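**Movico opens its doors for a look at household robots**

June 6, 2020

Visitors to the Movico workshop got a close look at a robot doing the laundry at the firm's open day, the first it has held since moving into the old Nudodier printing works in January. The doors were open from mid-morning until teatime and entry was free, with numbers kept down by giving out timed tickets at the gate.

Movico builds arms and grippers for light work indoors. Most of its paid jobs so far have been in packing rooms, where the same box comes down the same belt all day. The laundry project is newer and is run jointly with Altusis, a software firm from the same estate, which writes the part that decides where the gripper should go next.

The demonstration took place at the back of the building, in a corner fitted out with a washing machine, a rack and a basket of washing. Groups were taken through by Gudrun Hedlund, who leads the project for Movico. Each showing lasted as long as the robot needed, and people were asked to stay behind a line of yellow tape while the arm was moving.

Hedlund told visitors that a front-loading machine is a harder thing for a robot than it looks. The door is round and shiny, it swings on a hinge, and the handle on one make is nothing like the handle on the next. Clothes are worse. A shirt dropped in a basket never lies the same way twice, so there is no fixed spot for the gripper to aim at. 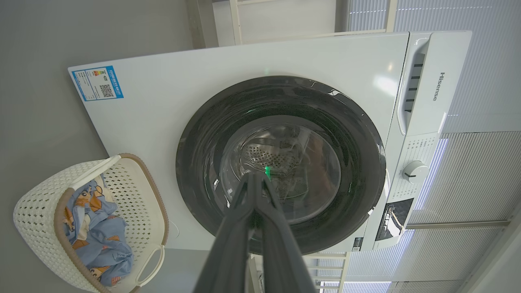
"People see it go slowly and think it is stuck," she said. "It is having another look. We would sooner it took its time than pulled the door off."

The arm is guided in part by a small camera close to the gripper, and visitors could follow its view on a screen next to the tape. Several asked why the picture kept tipping over on its side. Hedlund explained that the camera turns when the wrist turns, and that the software has to work out which way up things are as it goes along.

Reflections were another topic. Glass and glossy plastic throw back whatever light is in the room, and the team has had trouble with the robot taking a bright patch for an edge. Altusis has been collecting practice runs at different times of day to deal with this. The two firms have recorded some 2000 of them, most made with a person steering the arm by hand so that the software can learn from what the person did.

One of the afternoon groups saw a run stopped early when the arm drifted too close to the door and a member of staff pressed the stop button. It was started again from the beginning after a short check. Hedlund said stops of this kind are normal and that every one is written up.

Questions from the floor were mostly practical. A man who looks after a block of sheltered flats wanted to know what such a robot would cost to rent. He was told there is no price yet and that the present arm is a workshop model, not something that could be delivered to a home. Another visitor asked if it could tell colours from whites. It can't at the moment, and sorting is not part of the current work.

Children under 8 were not allowed near the arm but had a table of their own by the entrance, where they could work a hand-held gripper and try picking up socks. It was busy for most of the day.

Tea and cakes were served in the yard by the Mohamedi bakery, which has the unit across the road. A second stand had leaflets on training places at Movico, where two technicians are to be taken on this year. Applicants do not need a degree but should be comfortable with basic electrical work.

The laundry project has funding for three years. The next stage is to try the same tasks on machines of other makes and in rooms with a different layout. Movico hopes to hold another open day once that work is under way, and anyone who would like to be told the date can leave their name at the workshop reception.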